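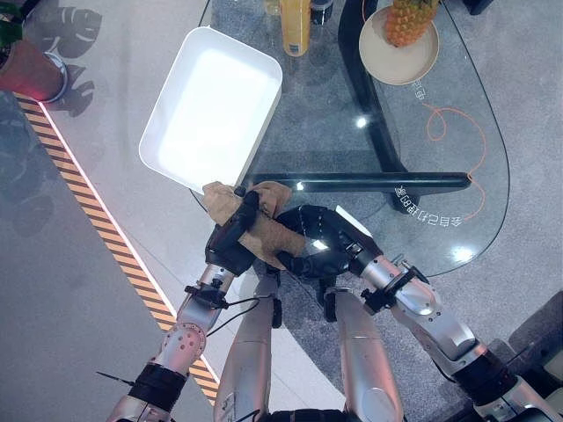
유리 상판 위의 흰색 사각 트레이와 황갈색 천

유리 탁자의 일상 관리 및 정리 요령

롬콤(Romcombe) 생활관리실
게시일: 2022년 9월 3일

본 안내문은 롬콤 공용 라운지와 각 세대에 비치된 유리 상판 탁자의 관리 방법을 정리한 것입니다. 관리 대상 탁자는 모두 364개이며, 세대 내 탁자에도 동일한 기준을 적용하여 주시기 바랍니다. 종전에 배포한 운두라(Undura)동 입주 안내서의 가구 항목은 본 안내문으로 대체합니다.

1. 닦기 전 준비

상판 위의 물건은 모두 다른 곳으로 옮긴 뒤 작업을 시작합니다. 트레이에 담긴 물건은 트레이째 들어 옮기고, 그릇과 작은 소품은 하나씩 내려놓습니다. 유리 위에서 물건을 밀어 옮기는 행위는 삼가 주십시오. 바닥면에 붙은 모래알 하나로도 긴 흠집이 생길 수 있으며, 이렇게 생긴 흠집은 관리실에서 복원해 드리기 어렵습니다.

천은 보풀이 적고 부드러운 것을 사용합니다. 새 천은 한 차례 세탁하여 완전히 말린 다음 사용하고, 섬유유연제는 넣지 않습니다. 유연제 성분이 남은 천으로 닦으면 유리에 뿌연 막이 생깁니다. 마른 천으로 먼지를 먼저 걷어 낸 후 젖은 천을 쓰는 순서를 지켜 주십시오.

2. 세척액의 배합

일반적인 손자국과 음료 자국은 미지근한 물 200밀리리터에 중성세제 두 방울을 섞은 것으로 충분합니다. 기름기가 남을 때에는 같은 양의 물에 식초 한 큰술을 더합니다. 연마제가 포함된 세제, 철 수세미, 염소계 표백제는 사용할 수 없습니다.

세척액은 유리에 직접 뿌리지 않고 천에 적셔 사용합니다. 직접 뿌린 액체는 상판 가장자리를 타고 흘러 금속 받침대와의 접합부에 고이고, 장기간 방치하면 도장이 들뜨는 원인이 됩니다.

3. 트레이의 사용

리모컨, 필기구, 컵받침 등 자주 쓰는 소품은 테두리가 있는 트레이 한 개에 모아 둡니다. 트레이는 상판보다 충분히 작은 것을 고르고, 모서리가 탁자 밖으로 나오지 않도록 안쪽에 놓습니다. 둥근 탁자에 사각 트레이를 둘 때에는 네 모서리의 위치를 각각 살펴야 합니다. 지나가는 사람의 옷자락이나 가방에 걸려 트레이가 떨어지는 사고가 통로 쪽 좌석에서 자주 접수됩니다.

흰색 플라스틱 트레이는 얼룩이 쉽게 눈에 띄므로 주 1회 물로 씻고, 바닥면까지 말린 뒤 제자리에 둡니다. 그릇은 트레이 옆에 따로 두어도 무방하나 뜨거운 상태로 유리 위에 올려놓지 마십시오.

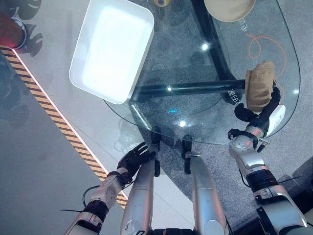
4. 상판 아랫면과 받침대

투명한 상판은 아랫면의 먼지도 그대로 비쳐 보입니다. 윗면을 깨끗이 닦았는데도 흐려 보인다면 아랫면을 확인하시기 바랍니다. 아랫면은 월 1회 마른 천으로 닦고, 무릎을 꿇고 작업할 때에는 머리를 들기 전에 상판의 위치를 손으로 먼저 확인합니다.

유리에 인쇄된 문자나 표시가 있는 제품은 그 부분을 문지르지 않습니다. 식초나 알코올이 닿으면 인쇄가 벗겨질 수 있으므로 해당 부분은 물기를 꼭 짠 천으로 가볍게 두드려 닦습니다. 검은색 금속 받침대는 가로대의 윗면에 먼지가 쌓이기 쉬우며, 마른 붓으로 털어 낸 뒤 천으로 마무리합니다.
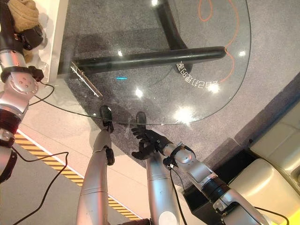 받침대의 나사는 분기마다 한 번 점검합니다. 손으로 상판 가장자리를 가볍게 눌러 흔들림이 느껴지면 직접 조이지 마시고 관리실에 알려 주십시오. 나사를 지나치게 조이면 유리에 힘이 쏠려 파손될 우려가 있습니다. 교체용 고무 받침은 에피옹(Effiong) 자재실에서 수령할 수 있으며, 신청 시 품목 번호 1603을 기재합니다.

탁자 주변의 전선은 통로를 가로지르지 않도록 정리하고, 봉제 인형이나 방석처럼 먼지를 머금는 물건은 유리를 닦기 전에 치워 둡니다. 섬유 먼지가 젖은 유리에 붙으면 다시 닦아야 하는 번거로움이 따릅니다.

5. 탁자 아래 카펫

회색 반점 무늬의 카펫은 오염이 잘 드러나지 않아 청소 시기를 놓치기 쉽습니다. 탁자 아래는 주 2회 진공청소기로 청소하되, 흡입구를 천천히 한 방향으로 움직인 다음 직각 방향으로 한 번 더 지나갑니다.

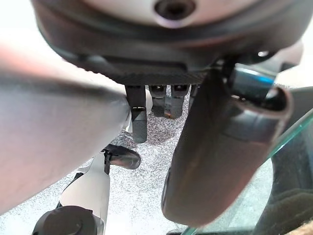 음료를 흘린 경우에는 즉시 마른 천으로 눌러 흡수시키고, 바깥쪽에서 안쪽으로 닦아 얼룩이 번지지 않게 합니다. 문질러 닦으면 섬유가 일어나 그 자리만 색이 달라 보입니다. 받침대에 눌린 자국은 물을 살짝 뿌리고 손끝으로 결을 세운 뒤 자연 건조합니다.

유리가 깨졌을 때에는 맨손으로 조각을 줍지 말고 주변 출입을 막은 후 관리실로 연락하십시오. 야간에는 케스타(Kesta) 당직실 내선 62번에서 접수합니다. 11월 정기 점검 기간에는 공용 라운지의 탁자를 차례로 옮겨 카펫을 세척하므로, 개인 물품은 점검 전날까지 회수하여 주시기 바랍니다.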